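Brarna children's plate and utensil set — mixed colours

Product code 2605
Sold by Laitinen Tableware
Usually packed and sent within 7 working days

Brarna is a set of small plates for children, with one large serving plate for the middle of the table. The small plates come in strong see-through colours and the utensils are made in colours to go with them, so each child can find their own place quickly. We began to sell the set to daycare centres and now many families order it also for the home and the cottage.

The translucent plates are light to carry and have a low rim. Peas and rice stay inside the rim quite well, but please do not expect a soup plate. For soup or porridge we recommend the Haden bowl, which is sold separately and uses the same colours.
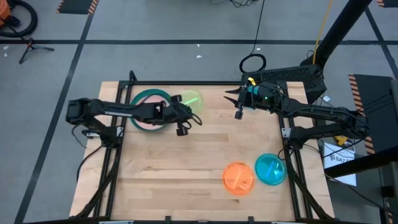 The colours in the present range are orange, yellow-green, light blue and teal-blue. The utensils are a little different in shade from the plates, because they are moulded from another material. This is normal and we do not accept it as a reason for return. If you need all pieces in one colour, write it in the order notes and Lempi Niskanen in our customer service will check what is on the shelf.

Large plates and matte plates

The matte plates belong to our Sundden line and can be mixed freely with Brarna. They feel a little softer in the hand and do not show fingerprints so easily. Many customers take one large matte plate for bread or cut fruit and put the small glossy ones around it for eating. The Sundden colours change more often than the Brarna ones — when a colour is finished in the warehouse, it can take until August before we have it again.

Care

Wash the plates before first use. They can go in the top rack of the dishwasher. Do not use steel wool or scouring powder, as the glossy surface will become cloudy. Tomato sauce and curry can leave some colour on the lighter plates if they stand overnight, so rinse them the same evening. The plates are not for the oven or the grill.

Storage

Small plates can be stacked inside each other. Put the glossy and the matte plates in separate stacks and keep the large plate at the bottom. The utensils fit in a normal drawer tray.

Orders for daycare and schools

Boxes for larger kitchens are packed by colour. The box label shows the colour name and the number of pieces. For a price on larger quantities please contact Keith Pearce, and mention code 318 if your centre has ordered from us earlier. 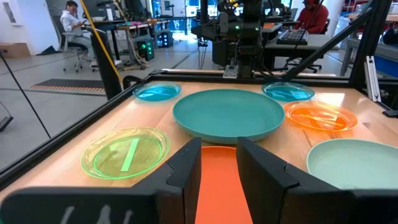
Can I buy one plate if a piece from my set is lost?

Single plates are sold in all Brarna colours, and you find them on the spare parts page. Sundden plates are sold singly only while the colour is still in the range. Utensils are sold in pairs of the same colour.

Delivery is from our own warehouse. Orders received before 3 p.m. are entered the same day.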